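Search this site Enter keywords Go
Print this page | E-mail this page

Kinow Household and Counter Tasks Program
Progress Report to the Jolleck Fund, Second Reporting Period

Submitted by Ingrid Castellanos, Program Lead
Mar 9, 2024

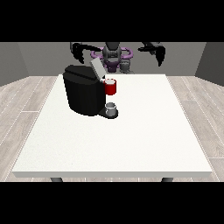

Moushumi Munshi, on reading the draft of this report, asked that it state plainly whether a machine can yet be left alone in a kitchen to do a chore from start to finish, and her own view was that the answer for the present is no. The program team agrees with that assessment. The sections that follow explain where the work stands against the plan approved by the Fund and what remains to be done before the answer could change.

1. Work in simulation

The period was given over mainly to the coffee task, which the Fund selected as the first of the counter chores. The task is treated as a series of separate steps: opening the lid, placing a pod, closing the lid, setting a cup under the spout and removing it. Each step is trained and scored separately before the full sequence is attempted.

The team completed 308 scored runs of the full sequence in simulation. Of these, 88 finished without a fault of any kind. The most common fault was in placing the pod, where a small error in the angle of the wrist is enough to leave the pod resting on the rim of the opening. Closing the lid was the most dependable step. Handling of cups improved after the grip force settings were revised in December, although small cups continue to give more trouble than mugs.

A run is scored as a fault if any object is dropped, if the machine is moved out of position, or if the sequence exceeds its time limit. The Fund's reviewers asked last period whether this standard was too strict. The team has kept it. A person in a home or a shop would not accept a spilled drink because the earlier steps had gone well, and a softer score would make later comparisons difficult.

2. Trials on physical equipment

Trials at the Ekley site began later than planned. Delivery of the replacement wrist joints was delayed, and the safety review of the work area had to be repeated after the floor layout was changed. The site has now been cleared for supervised use.

In the time available, 20 supervised runs were carried out, limited to lid opening and cup placement. The full sequence was completed twice. In both cases an operator was standing by with the stop control and did not need to use it. The team does not regard two completions as evidence of reliability and asks that they not be cited as such in Fund publications.

The gap between simulated and physical results is wider than the plan assumed. Lids on real appliances vary in stiffness, and a worn hinge behaves differently from a new one. The simulated lid has one stiffness setting. A range of settings will be introduced in the next period.

3. Shop-floor chores

The shelf-facing and counter-wiping tasks proposed with Bellamy have not started. Bellamy has confirmed that its training store remains available outside opening hours. Staff there have advised that wiping would be of more practical use to them than coffee preparation, and the team recommends that it be moved ahead of shelf-facing in the schedule.

4. Spending

Spending is within the approved budget. Funds set aside for travel to Bellamy were not used, and permission is requested to carry them forward. The cost of the repeated safety review was met from the contingency line.

5. Plan for the next period

The team will vary lid stiffness and pod position in simulation and rerun the full scoring set. Supervised trials at Ekley will be extended to pod placement once the simulated results for that step have improved. Unsupervised operation is not proposed at either site during the life of the present grant.

A revised schedule is attached as Annex A. Questions on the scoring method should be sent to the Program Lead.

2 comments | 20 shares
Print this page | E-mail this page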